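Ticket 787 - Daily case count doubled on public dashboard
Site: Merkberg district health office
Product: Dodura case reporting
Priority: High
Status: Closed

Reported by Alistair Shearer, 7:40 a.m.
The dashboard shows 842 new infections for yesterday. Our own list from the clinics has 421. Recoveries and deaths look right. Please fix before the noon bulletin.

8:05 a.m. - Support
Checked the import log. The Gaber lab file was loaded at 2:14 a.m. and again at 2:29 a.m. Both loads were marked as complete. Asked the site to hold the bulletin.

8:30 a.m. - Support
The duplicate check compares the lab sample number. In the second file the numbers have a leading zero, so every row passed as new. Ploltala clinic rows come in by a different route and are not affected.

Attachments (2)

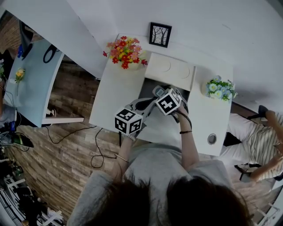
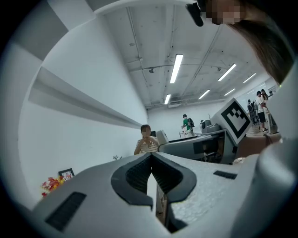 Top: desk from overhead, both grippers. Bottom: gripper close-up.

9:10 a.m. - Support
Removed the second load and ran the totals again. Dashboard now shows 421. The age group table still had the old numbers - cleared the cache and it updated.

9:25 a.m. - Alistair Shearer
Confirmed on our side. The weekly chart is still too high for yesterday.

9:50 a.m. - Support
The weekly chart refreshes every 15 minutes and had missed a run. Started it by hand. Please reload the page.

10:02 a.m. - Alistair Shearer
Chart is correct now. Bulletin will go out at noon.

Follow-up: strip leading zeros from sample numbers before the duplicate check. Moved to ticket 791.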